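当サイトではCookieを使用しています。閲覧を続けると、Cookieの使用に同意したものとみなします。[同意する] [設定を変更]

見学会デモ区画 安全点検チェックリスト(コメント付き)

対象:Hulavard棟 1階 デモ室、廊下側入口、控え室
デモ名:Prata(手持ちグリッパで物をつかむ実演、来場者体験あり)
点検:2月、開場前に1回、昼休みに1回
記入:Skelari 設備安全担当
立会い:Katalin Szekeres(デモ班)

記号 ○=よし △=条件つき/直せば可 ×=開場前に必ず対応
急いで書いたので字は勘弁。清書は後で。

1. 入口・動線

1-1 入口の扉、全開で固定できるか ○
ストッパー効いてる。

1-2 受付机が避難経路にかかっていないか △
右に寄りすぎ。壁側へずらしてもらった。昼にまた戻ってたので床にテープ貼ること。

1-3 室内同時入場の上限表示 ×→○
紙が去年のまま。差し替え済み。1回10名まで、案内係はこの数に入れない。

1-4 誘導灯、消火器の位置 ○
消火器の前にのぼり旗の台。どかした。またやる人がいるので朝礼で言う。

1-5 車いすの方の通り道 △
入口から体験席までは通れる。奥の展示パネル前で向きを変えるのがきつい。パネル1枚減らす方向でデモ班と相談中。

2. 電源・配線

2-1 延長コードのたこ足 ○
前回指摘分、直ってる。

2-2 床を横切る配線にカバー △
控え室側だけカバーなし。昼までに、と言われたが昼の時点でまだ。夕方もう一度みる。

2-3 充電器の置き場所 ○
金属棚の上、紙類なし。Celenの充電器は異音があるとの申告で使用停止、札つけた。代わりは予備機。

2-4 漏電遮断器のテスト ○
ボタン押して落ちるの確認。復帰もOK。

3. 体験デモ(手持ちグリッパ)

3-1 始める前の口頭説明 ○
説明文はA4で1枚。読むと長い。Katalinさんが短くした版を使うとのこと。「先端に指を入れない」「人に向けない」の2点は絶対に削らないこと、と伝えた。

3-2 台上の物、割れ物・刃物がないか ○
青緑のトレイに黄色い小さなボール、左端に並んでるのはテープのロール、青いボトル、バナナなど。ガラス類は使わない約束。

3-3 トレイの中での動作 △
先端がトレイの奥まで入る時、体験者が身を乗り出しがち。肘が伸びきる前に止めるよう声かけ。子どもの回はトレイを手前に置くこと。

3-4 ケーブルの引っ掛かり △
腕の部分の脇にケーブルが垂れる。袖口、ストラップ、名札のひもに注意。名札は体験の間はずして預かる方式に変更。 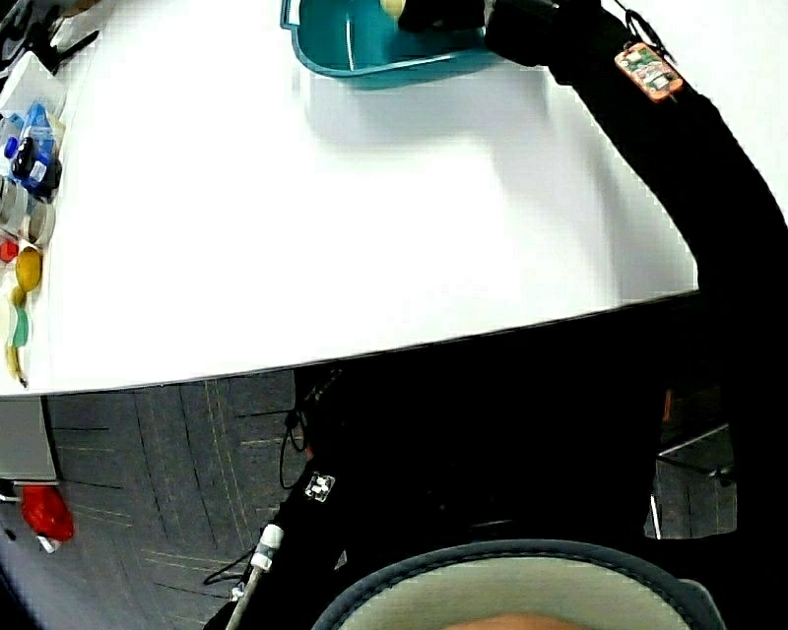
【区分4:作業台まわり・床】

4-1 台のふち、手前側の落下 △
手前の角にバナナ。落ちても割れはしないが、踏むと滑る。左に並べる物は角から離して置き直し。並べ方の見本をデモ班で1枚作って台に貼る、で合意。

4-2 床の物 ×
台の下、左側の床に赤い物。足元に物を置かない決まりなので撤去依頼。開場前必須。カーペットのめくれは手でさわって確認、なし。

4-3 椅子 △
台の脇に金属脚の椅子。体験中は引っ込める。足が後ろに下がった時に当たる位置はだめ。付き添いの方の椅子は壁ぎわに3脚で固定、増やさない。

4-4 工具・クランプ類 △
台の左奥に黒いクランプのような工具。体験者の手が届くなら片付け、固定に使ってるなら表示する。どちらかデモ班で決めてくだい。

4-5 道具にぶら下がっている物 △
橙のふちの小さい基板が細いひもで下がってる。デモ班いわく必要な物。なら、ひもの結び目を毎回開始前に見ること。項目に追加した。

4-6 台のがたつき ○
四隅押して確認。ストッパーも掛かってる。

5. 人員・緊急時

5-1 止める係を決めているか ○
体験者の横に1名、必ず。説明係と兼ねない。休憩交代の時に抜けやすいので、交代表に名前を書く欄を作った。

5-2 内線番号の掲示 ×→○
553が旧番号の上に小さく手書き。読めない。大きく印刷して台の近くと受付に掲示しなおし。

5-3 救急箱 △
絆創膏が少ない。補充依頼。冷却材は冷凍庫、場所を案内係全員が知らなかった。朝礼で周知。

5-4 手指の消毒 ○
体験の前後に1回ずつ。グリップ部は回ごとに拭く。濡れた布のまま持ち手を渡さない、よく拭きとってから。

5-5 来場者数の見込み
申込み260。午前に片寄ってる。整理券を時間で分けるよう受付にお願いした。廊下に並ぶ列は左側一列、消火栓の前は空ける。

6. 昼の再点検コメント

・1-2 戻っていた。テープ貼付け確認。
・2-2 未了。カバーが来るまで控え室側の通路は関係者も通らないこと。
・4-2 撤去確認。
・4-3 椅子また1脚出てた。言えばすぐ引っ込めてくれる。が、言わないと出る。
・4-4 回答待ち。
・5-3 絆創膏きた。冷却材の場所、受付の2人に再度説明。
・追加:マイクの音が廊下まで響いて誘導の声が聞こえにくい。音量を下げるよう依頼、15時の回から。

判定:条件つき可。2-2と4-4が残り。終わったら立会い者サインの上、この用紙を安全担当の棚へ。コピーは不要でs。

立会い確認:K. Szekeres(昼の分まで)

関連する記録
・Hulavard棟 見学会 受付配置図(改訂版)
・Prata体験デモ 口頭説明文 短縮版
・Celen充電器 使用停止の連絡
・Skelari 見学会 案内係の交代表
・控え室 床配線カバー 手配状況
・前回見学会 点検指摘と対応一覧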